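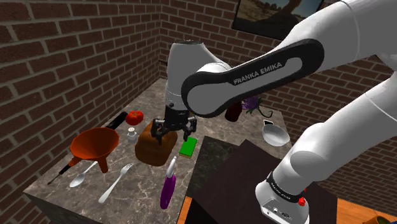 Can a machine clear the kitchen yet?
Gallery, April 22, 2021
Text by Tomoyo Nakajima

When I tell people that I work with robot arms in the kitchen, they ask me always the same thing: when can I buy one? My answer is still "not soon", and I would like to use this page to explain why I give it, and also why I am more hopeful than I was in December.

Our project has the name Lellis. It is small. There are 2 of us, Katsuhiko Morikawa and myself, and we share one room with the people of Calora, who make software for warehouses. We work for the most part in simulation, so the kitchen is a computer kitchen and the bread is computer bread. The arm is a model of the Franka Emika arm, which many laboratories know well.

The kitchen
We wanted a counter like the one many of us have at home in the evening, with food and tools lying together and no order in it. A fork and a spoon near the front, a funnel, a spray bottle on its side, a tomato, a flower. Katsuhiko chose the brick walls and the picture with the desert or savanna landscape. I said that the robot does not look at pictures. He said that he does.

The bread
A loaf is a kind object for a gripper with two fingers. It is big, it does not roll away, and it is not a tragedy if the fingers come down a little to one side. In simulation there is one more comfort: our loaf is stiff. A real fresh loaf gives way when you press it, and then the fingers must know how much is enough. We have not solved this. For now, please read "it can hold bread" as "it can hold something with the shape of bread".

The sponge
It lies very near to the bread, and this is what makes it interesting for us. A person takes the loaf and does not think about the neighbour. The arm has to plan where each finger goes down, and if the plan is bad by the width of a finger, the sponge goes for a walk over the counter. To use the sponge for wiping is a different chore again. We have only begun with it, and I prefer not to say more before we have something to show.

Fork and spoon
Ask anybody who does this work what they fear and they will say cutlery. It is thin, it is flat on the surface, and it shines. My mother can collect a whole drawer of forks with one hand while she is talking on the telephone. Our arm needs to come down nearly to the stone to get one, and when it touches the stone the attempt is stopped and counted as a failure.

The funnel and the salt shaker
The funnel is wide at one end and narrow at the other, so the question is where to take it. We tried the rim first – I believed in the rim – and Katsuhiko tried the narrow part. His way was better. The salt shaker is easy to lift, but it is small, and when a larger thing is in front of it the program sometimes forgets that it exists.

The numbers, for those who like them
Since December we have run 1833 attempts at picking up one object and putting it down in another place. In 974 of them the object arrived where we wanted it and nothing else was pushed away. I think this is a fair result for a research project. For a helper in the house it would be a very bad one. Imagine a person who fails with almost every second thing on your table! You would thank him and do it yourself.

780 of the attempts were with the large objects only, and these pull the result up. We will put the small objects in a separate table in the next report, as Mr Noguchi from our partner Elleo has asked us, and he is right to ask.

So, can it do the chore?
One step of the chore, yes, on many days. The whole chore, from the full counter to the clean counter, no. Between the steps there are decisions which we make without noticing: what is food, what is to be washed, what belongs to somebody who is coming back for it. I am asked about the strength and the speed of the arm very often, and about these decisions almost never.

New pictures will be added when the wiping work is further. If you find a mistake in my English or in my numbers, please write to us, both are welcome.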